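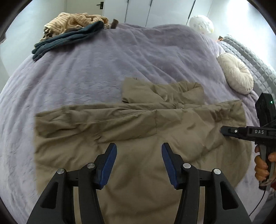
The rulebook runs to 32 pages and its authors would like you to know that it is voluntary. It was drawn up in Rirnbridge over the winter, circulated as a draft in February, and it sets out what a household robot firm should do when it gathers folding data in somebody's bedroom. I have read it twice. I came away knowing a great deal about blankets and much less about who answers for the results.

The idea behind it is fair enough. Firms that want a machine to fold a shirt now send people into homes with hand-held grippers, and each firm has been doing it its own way. Trustano starts every session with the garment laid flat. Tô likes it dropped from shoulder height. Esto lets the householder decide. Put the three sets of recordings together and you have a muddle, so a shared code makes sense.

Tihomir Milošević, who edited the draft, is proud of section four, on bedding. It says a soft surface must be used as found, creases and all, and must not be smoothed between attempts. "People tidy without thinking," he told me. "Then the robot meets an unmade bed and has no idea what to do." I believe him. I would believe him more if the code asked anyone to check. Compliance is shown by ticking a box on a form, and the person who ticks it is the person holding the grippers.
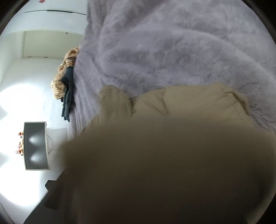 A hand close to the camera hides part of the work. The code calls this "obstruction" and leaves it to the firm to decide how much is too much.

Obstruction gets half a page. Recordings may be kept if the garment is "sufficiently visible for the purpose", a phrase that would let through nearly anything on a busy afternoon. An earlier version had a firm limit, expressed in seconds. It was dropped after complaints that it would be expensive to apply to a set of 4,000 recordings. That may well be so, but a standard that gives way at the first mention of cost is a price list.

Eleni Spahić ran home sessions for two years and now advises tenants' groups on what they are signing. Her worry is the rest of the room. A wide lens pointed at a bed also takes in walls, cupboards, televisions and whatever was left lying about. The code says households should be "made aware" of this. Spahić wants them shown a sample recording before they agree, which would take a few minutes.

"They think it's a film of a jacket," she said. "It's a film of where they sleep."

Milošević says a sample is "under consideration" for the next edition. So is a minimum of 200 recordings reviewed by an outsider, though he could not tell me who the outsider would be or who would pay. All three firms have said they support the code in principle. None has yet published a completed form.

The second draft is open for comment until July 30, 2023. Comments must be sent by post.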